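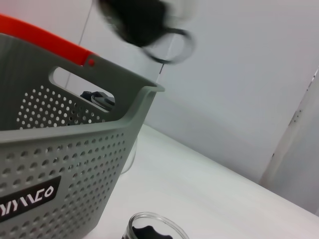
第5章 ハンドル付きバスケットを使いはじめる

いよいよバスケットの出番です! 第4章で棚と引き出しの仕分けが済んでいれば、残っているのは「定位置は決まっているのに、なぜか毎日部屋から部屋へ旅をする物たち」のはず。ストラップ付きのポーチ、充電コード、帽子、読みかけの雑誌、子どものなわとび。この章では、穴あきのプラスチック製バスケットをひとつ用意して、こうした物をまとめて運び、まとめて戻すやり方を紹介します。

バスケットは、Gritariの「持ち運びセット」に入っているもののほか、お手持ちのものでもかまいません。側面に小さな穴が並んでいて、上にハンドルが渡っているタイプがいちばん扱いやすいです。

5-1 使う前の準備

1. バスケットをテーブルか床の平らなところに置きます。
2. 内側に残っている紙片や保護材を取り除きます。底の角に小さく折れた紙が残りやすいので、指でさっとなぞってみてください。
3. ぬるま湯に台所用中性洗剤を少し溶かし、やわらかい布で内側と外側を拭きます。穴の列に沿って布を動かすと、すいすい進みます。
4. 洗剤を水拭きで落とし、風通しのよいところで逆さにして乾かします。
5. ハンドルを左右にゆっくり倒し、付け根に引っかかりがないか確かめます。

メモ:ラベルの上は強くこすらず、軽く押さえるように拭いてください。端から浮いてしまうことがあります。

注意:熱湯は使わないでください。縁がゆがむと、ハンドルの動きが渋くなります。

5-2 ハンドルと手穴の使い分け

ここが楽しいところです! 持ち方を変えるだけで、同じバスケットがずいぶん働き者になります。

ハンドルで持つとき
軽い物を運ぶ、片手でドアを開けたい、という場面向きです。部屋をぐるっと回って集めるときは、たいていこちらになります。

1. ハンドルをまっすぐ上に起こします。
2. ハンドルの真ん中を握り、少しだけ持ち上げて傾きを見ます。
3. 傾くようなら一度置いて、重い物を中央に寄せます。
4. もう一度持ち上げ、そのまま歩きます。

手穴で持つとき
本やビンなど、ずっしりした物を入れたときは、手穴に指をかけて両手で持ちます。片側にしか手穴がない場合は、反対側の縁の下に手のひらを添えてください。

1. ハンドルを外側に倒します。
2. 手穴に指を入れ、バスケットを体に引き寄せてから立ち上がります。
3. 下ろすときは、膝を曲げて底の面を同時に着けます。

注意:中身が重いままハンドルだけで振り回さないでください。付け根の部品に負担がかかります。ぐらつきに気づいたら、その日からは手穴で持つようにし、早めに交換を。

5-3 入れる順番

順番といっても、難しい決まりはありません。大きくて平たい物、重い物、やわらかい物、細い物。この流れだけ覚えておけば十分です。

1. 底に、箱や本など形のしっかりした物を寝かせて入れます。
2. そのすき間に、ボトルや缶を立てます。
3. 布の袋やポーチをふんわり載せます。放り込みたくなる気持ちはよくわかりますが、ファスナーを閉めてからにしましょう。
4. コードやストラップは、輪にまとめてから入れます。長く垂らしたままにすると、ハンドルにからんで、取り出すときにほかの物まで釣れてしまいます。
5. 最後に上からのぞいて、縁より高く飛び出している物がないか見ます。

メモ:穴より細い物(ヘアピン、ペン先、編み針など)は、別の小袋に入れてからどうぞ。Sterkusのメッシュ小袋の小サイズがちょうどよく収まりますし、ジャムの空きビンでも立派に役目を果たします。

メモ:側面の穴は、外から中身の見当をつけるのにも便利です。色の濃い物と明るい物を隣どうしに入れておくと、のぞき込まなくても「あ、あれはここだ」とわかります。ぜひ試してみてください!

5-4 夜の10分コース

バスケットの本領が発揮されるのは、夕食のあとの片づけです。タイマーを10分にセットして、次のように回ります。

1. 居間の入口から時計回りに歩き、戻すべき物を拾ってバスケットに入れます。このときは仕分けをしません。
2. タイマーが半分を過ぎたら、拾うのをやめます。まだ床に何か残っていても、明日の分です。
3. バスケットを持って廊下へ出て、いちばん遠い部屋から順に物を戻します。
4. 行き先の決まらない物は、Karthaの棚の下段にある「保留」の箱へ移します。
5. 空になったバスケットを元の場所に置いて終了です。

この章の手順を最初に書いてくれたHema Nairさんのお宅では、初日に集まった物が32点、ひと月続けたころには13点になったそうです。そのほとんどが靴下とリモコンだったというので、編集部一同、大いにうなずきました。数を書きとめておくと張り合いが出ます。冷蔵庫の横にメモを貼るくらいで十分ですよ。

注意:飲みかけのカップや濡れたタオルは、同じバスケットに入れないでください。穴から水が落ちて、廊下に点々と跡がつきます(経験談です)。

5-5 置き場所を決める

通り道の脇で、腰より低く、手を伸ばせばハンドルに届くところが理想です。テーブルの上に置きっぱなしにすると、いつのまにか郵便物の受け皿になります。

1. 候補の場所にバスケットを置き、ひと晩そのまま暮らしてみます。
2. つまずいたり、扉に当たったりしたら場所を変えます。
3. 落ち着いたら、床か棚板に小さなテープで目印をつけます。
4. ハンドルは必ず倒しておきます。立てたままだと、上の棚から物を下ろすときに袖が引っかかります。

メモ:直射日光の当たる窓辺や、ストーブのそばは避けてください。色あせや変形の原因になります。

5-6 お手入れ

ふだんは乾いた布で拭くだけで大丈夫です。穴にほこりが詰まってきたら、使い古しの歯ブラシの出番。外側から内側へ向けて軽く突くように動かし、最後にバスケットを逆さにして底をとんとんとたたきます。びっくりするほど砂が出てくるので、新聞紙を敷いてからどうぞ!

ハンドルの付け根は、綿棒でぐるりと一周。油は差さないでください。ほこりを呼んで、かえって動きが悪くなります。

5-7 うまくいかないとき

持つと傾く
重い物が片側に寄っています。5-3の手順1からやり直してください。

ハンドルが途中で止まる
ストラップやコードがはさまっていないか見ます。何もなければ、付け根を掃除してみます。

いつも満杯になる
バスケットを増やす前に、戻し先の引き出しを見直しましょう。Fundariの仕切り板をお使いの方は、第3章の「引き出しの広げ方」が参考になります。

家族が使ってくれない
置き場所を、その人がいつも物を手放す場所のすぐ隣に移してみてください。玄関でかばんを下ろす人なら玄関、ソファで上着を脱ぐ人ならソファの脇です。

洗面所まわりで使う場合の手順は、第6章「水まわりのかご」に続きます。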